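4.2 Comparing finger pads and wrist cameras in a household setting

We were eager to get out of the lab for this part of the study. On a clean bench, the stock fingers and our rounded Puner fingers had looked nearly the same, and two of us were ready to drop the comparison altogether. Moving to a room full of ordinary kitchen and desk things changed our minds within a single afternoon, and the rest of this section explains why.

The setup is a pair of arms driven by the Praltora controller, with a camera at each wrist and one at head height. We changed one part at a time: first the fingers, then the wrist camera mount, then the controller gains. In all, we logged 3638 grasp attempts over 55 objects, split between the left and right arms. An attempt counted as a success if the object left the surface and stayed in the grip for 3 seconds. Figure 4 gives the view from each of the two camera positions, with (a) from the wrist and (b) from the head.

The wrist view is where the finger shape matters in a way we had not planned for. A longer finger reaches deeper into clutter, which is great, but it also covers more of what the policy needs to see. With the opening set wide, the fingers leave a clear lane down the middle and hide whatever sits directly behind them on either side.
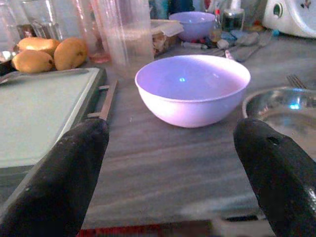 We tried three ways around this. Tilting the camera mount up gave a better look at the back of the counter but lost the fingertips, and the success rate on thin rims dropped right away. Moving the mount back helped a little. The best fix by far was the simplest one: let the arm make a short sideways sweep before it commits to a grasp, so that things behind the fingers get a turn in the open lane. The sweep adds 310 milliseconds to each attempt, and we think it is well worth it!

Bowls were the most fun to work with. A smooth rolled rim gives the rounded pads a natural place to settle, and the gripper could come in at a fairly sloppy angle and still close well. Fruit was easy for both finger types. Clear cups remained hard for both, and the head camera did no better on them than the wrist cameras did. We see no quick answer there and leave clear objects out of the totals in Table 3.

Spoons and forks told the two finger types apart most sharply. A utensil held by its handle can turn in the grip, and the flat stock fingers allowed more of this than we expected. Once the spoon turns, the controller's idea of where the bowl of the spoon is pointing is wrong, and every later step inherits the error. With the softer pads the turning mostly went away. The head camera also earns its keep here, as it can see the whole tool along with the place it is headed.

Figure 4. Views used in the comparison. (a) Wrist camera: a lavender bowl between the open fingers, with fruit, cups and a second bowl farther back. (b) Head camera: left gripper open, right gripper holding a stainless-steel spoon near a mug.

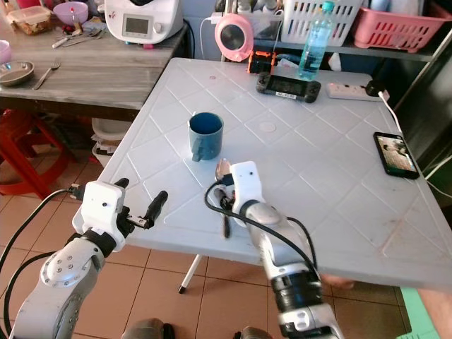 Tatiana Rusnák, commenting on an early draft, argued that we were giving the pads too much credit. In her view, the gain on utensils could come from grip force alone, and a fair test would match the force across both finger types before saying anything about shape or softness. We took this seriously and reran the utensil set with matched force. The gap got smaller but did not close, and the rerun numbers are the ones we report. Her second point, that cables looping near the wrist may tug on the arm at full reach, is one we have not yet tested.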